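Sorting Table Gallery, February

Well, we finally did it! After a whole winter of people walking up to the recycling corner at the Trosmont hall, looking at one big tub and dropping everything into it, we have a proper sorting table. I've been asking for this for four years, so forgive me if I go on a bit.

The idea came from Aaliyah Doucette, who saw something similar at her sister's building and came home with a head full of plans (and a phone full of blurry pictures, none of which I've used). She wanted soft bins you can pick up with one hand and carry out to the truck, and I wanted something that didn't look like a row of garbage cans. Fabric storage bins it was. Gray, because gray hides everything, and open on top so there are no lids to fight with when your hands are full.

We set up in the afternoon, once the lunch crowd had cleared out, and gave it a try with a few empties from my own kitchen. Brown bottles first!
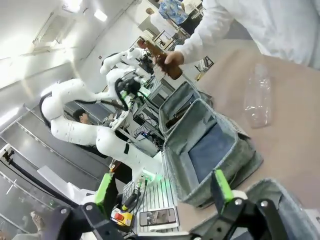

I should say something about glass, as it's the part I worried over most. Tarun Semwal was sure a fabric bin would be no good for it, and we went back and forth on that for most of an evening. My feeling is that you lay the bottles in gently, you don't fill the bin to the top, and you empty it often. Tarun's feeling is that people don't lay anything in gently. We've agreed to try it through the spring and see who's right. If he is, I'll buy the coffee at Killow and we'll get a hard crate.

Plastic is easier. Caps on or off? Our hauler takes them on, so leave them on, and please give the bottle a quick rinse at home. Labels can stay where they are too. I used to stand at my sink peeling them off with a butter knife, and I would like those hours back.

Then there was the matter of the cards. I had wanted little drawings. Huguette Hiebert said nobody over sixty would be able to see them from the door, and she was right, so we went with plain words in big black letters on white, one card in front of each bin. Much better! She's already offered to make a French set.
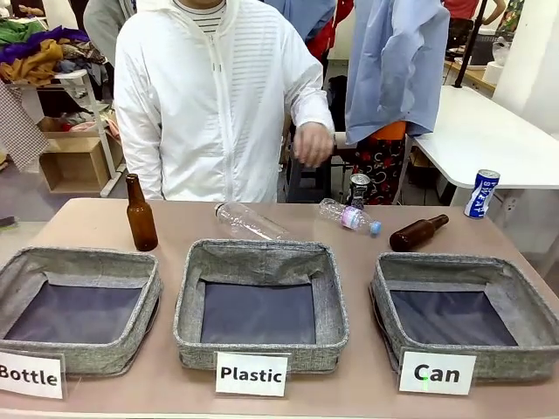

Bottle, Plastic, Can: three bins, three cards, and a few empties still to be sorted.

The table will stay by the side door until we find it a better home. If you have a spare bin in the same sort of gray, or you'd like an hour at the table on a busy morning, leave a note for me or for Huguette at the front desk. We could also use a longer tablecloth, and somebody please bring back the good scissors.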